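Docs > Pomik hand grippers > Set-up
Overview Set-up Compare Faults

4. Trial grip, both hands

1. Board flat on table. Bin on left half.
2. Plug in both grippers — wait 8 seconds.
3. Left: close on phone, long side vertical. Lift, hold over bin.
4. Right: keep low over the board, jaws pointing in.

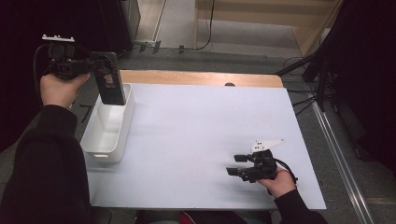
Fig. 5. Left gripper holding phone over bin, right gripper low.

5. Lower phone, open jaws. Repeat with hands swaped, then with the Fitley pair. Log slips seperately.

CAUTION: Keep cables off the bin rim.
Note: stop after 26 grips — motors get warm.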